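Budgeting for a second two-arm cell: what gets left off the list?

Posted in Equipment and Purchasing

Adeel Ghumman
We have one benchtop cell with two small arms and I have to put in a request for a second by the end of February. The work is light handling of paper and fabric items, both arms sharing one table. The arms are quoted by Kettunen, lead time 15 weeks. The enclosure would be built in house from aluminum post and flat panel. My draft covers arms, grippers, wrist cameras, frame, panels and tabletop. Last time we overspent on items that were not in the draft, mostly cable and spares. What should I add, and how much contingency is normal for a cell of this type?

Existing cell, same layout planned for the new one:

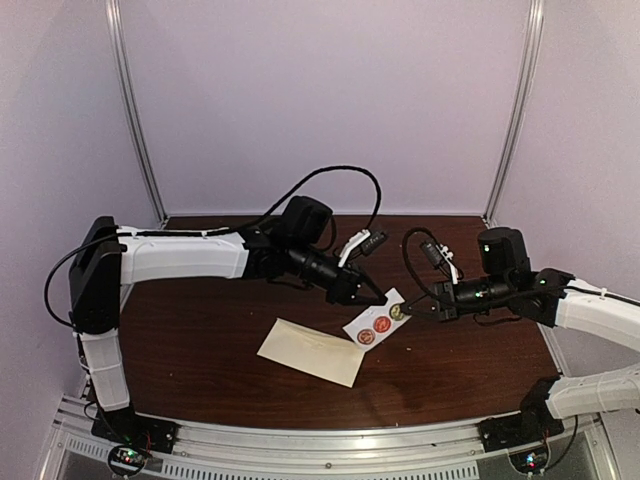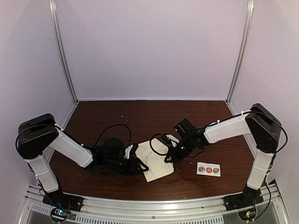
Nobuhle Mthembu
Finger sets. Quote them as a separate line and order 2 complete sets per gripper on top of the installed one. Thin card and soft cloth need different tip surfaces, and you will change tips more often than you think while the process is being set up. If Kettunen sells the fingers only with the gripper body, get that in writing before you pick the gripper.

Then cable. Price one full replacement harness per arm, wrist camera lead included. The lead flexes every cycle and is the first part I would expect to replace. Ask for the rated bend radius and leave enough slack at the wrist to stay above it.

Contingency: I use 15 percent on a repeat build and 40 percent on a first build. Yours is a repeat only if the arm model and firmware are unchanged. Check this with the vendor, and check that the new controllers will run your existing programs.

Also missing from your draft: power supplies, emergency stop circuit, lighting, mounting plates, calibration target, freight, and your own assembly hours. We booked 50 hours for in-house frame and panel work and used all of it.

Unathi Mthembu
Just buy a used one. We got ours from Jiltano for a lot less.

Shinji Sekiguchi
Used is workable if the joint hours are documented. Ask for the log and a repeatability test at full reach with the gripper fitted. Without those, price it as a parts source.

On the original list, I would add one spare arm shared between both cells. With a 15 week lead time, a failed shoulder joint stops a cell for most of a quarter. Put it on the request as its own line so it can be deferred without reopening the rest.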